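Kemeys Business Charge Card

Rates, fees and account terms are set out in the Kemeys Cardholder Agreement. Please read it before applying.

The Kemeys Business Charge Card is issued to incorporated businesses and partnerships that pay suppliers on short terms and settle in full each month. It carries no preset spending limit and no revolving balance. Purchases are approved against payment history, cash on deposit at Kemeys and the age of the business. A business with less than 2 years of filed accounts may apply with a personal guarantee from one principal.

Annual fee

The fee is $91 per account, billed on the first statement and on each anniversary. It covers the primary card and up to 8 employee cards. Additional employee cards are available on request and are priced in the fee schedule. The fee is refunded in full if the account is closed within 40 days of opening and no purchases have posted.

Employee cards and controls

Each employee card has its own number and can be given a monthly cap, a per-transaction cap and a list of permitted merchant categories. Changes made by the account administrator take effect at the next authorization -- pending transactions are not affected. A card can be locked and unlocked online without replacing the number. Cash advances are switched off by default and must be enabled separately for each card.
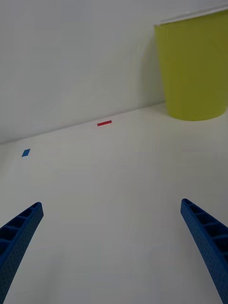 Blue ribbed gripper fingers over an off-white tabletop.

Equipment purchases

Single purchases above the normal pattern of the account should be cleared in advance through the Purchase Check tool. Enter the amount and the merchant name, and the tool returns a yes or no for that amount. A positive result is held until midnight Eastern Time on the following business day. It does not guarantee approval if the account becomes past due in the meantime.

Eligible equipment purchases may be moved to the Bullton installment option, which splits the amount into equal monthly payments for a fixed plan fee. The plan fee is shown before the plan is accepted and does not change. Freight, sales tax and installation can be included when they appear on the same invoice. Deposits on undelivered goods are excluded.

Statements and records

Statements close on the same date each month. Transaction data can be exported as CSV or sent directly to Purninum and Brirkau ledgers, with receipts matched by amount and date. Unmatched receipts remain in a queue until assigned by hand. The Brirkau connection does not carry split transactions; these must be entered again in the ledger.

Late payment

Payment is due in full by 5 p.m. Eastern Time on the due date. Accounts with an unpaid balance after that time are charged the late fee shown in the fee schedule, and new purchases may be declined until the balance clears.

Applying

Have ready the employer identification number, the most recent business tax return and photo identification for each owner named on the application. Questions about existing accounts with mixed ownership should be addressed to Cadi Hughes, Business Card Services, by secure message.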